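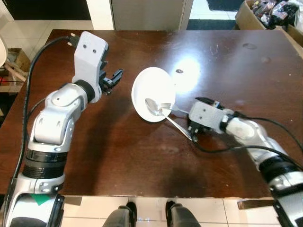 by Marlys Tennant

So I've finally done it and put together a bookbinding course, and now I need people to try it out on! If you've ever bought a beautiful notebook and then been too scared to write in it, you're probably who I'm looking for.

Quick background for anyone who has landed on this page from somewhere else. I've been making books by hand since college, mostly blank journals and the odd wedding guest book, and I've taught one-off afternoons at Carré for a good while now. Those are fun, but three hours gets you one pamphlet and a sore thumb. People kept asking me what comes next and I never had much of an answer for them. The new course is called Grarel (a word my niece made up when she was four and which has stuck to everything I do) and it runs over six evenings. By the end you'll have sewn four books, the last one a proper hardcover with a rounded spine.

Before I open it up to paying students in August I want to run the whole thing once with a small group, start to finish, and find out where it drags and where I go too fast. I always go too fast at the sewing stations. I know this about myself.

What you'd be doing

You'd come to all six evenings, 6:30 to 9, upstairs at Carré. Please do look at your calendar before you write to me, as each week builds on the last one and it's really hard to catch someone up on a half-sewn text block. First week is folding, paper grain and a simple three-hole pamphlet. Then a longstitch, then a Coptic binding (everybody's favorite, it opens completely flat), and the last three evenings all go to the hardcover, with the pressing done between sessions.

I'm also going to ask you to fill in a page of notes at the end of each evening. Be as blunt as you like! I've written a handbook to go with the course, it's 178 pages at the moment and that is clearly too many, so I'd love your thoughts on which bits you read and which you skipped right over.

What you get

The course is free for this group. Thread, needles, board, glue and all the text paper are on me, and you take home everything you make plus the handbook in whatever state it's in. The only thing I'd ask you to bring is cover cloth or paper that you like for the hardcover. Old shirts work fine if we back them first, and I'll show you how to do that in week four. There's tea, and usually something baked.

I can't pay you, sorry, and I can't cover parking. The lot behind the Voken building is free after six, and the bus stops right out front.

Who I'm looking for

Beginners, mostly. I'd like a couple of people who have sewn a book or two before, but please don't apply if you bind for a living, you'll be bored stiff. You need to be 18 or over (there are knives). Left-handed people, please, please write! My diagrams are all drawn right-handed and I'd like to fix that before the thing goes to print.

You don't need to be neat. I've had some 100 people through the afternoon classes and the messy ones very often make the books I'd want to own. If your hands get sore or you can't sit for long, tell me and we'll work it out. There's a high bench as well as the regular tables, and an elevator on the Tradus Street side.

How to apply

Send me an email through the contact page with "Grarel test group" in the subject line. Tell me a little about what you make, or what you'd like to make, and what you'd want to fill your first book with. A few lines is plenty. A picture of something you've made is nice but doesn't change anything, and it can be a cake.

I have room for eight. I'll be picking names in February 2019 and I'll write back to everybody, including the people I can't fit in, who'll go to the top of the list for the summer course if they'd like that.

One more thing, about allergies: the glue I use is mostly wheat paste, so let me know if that's a problem for you and I'll set you up with PVA.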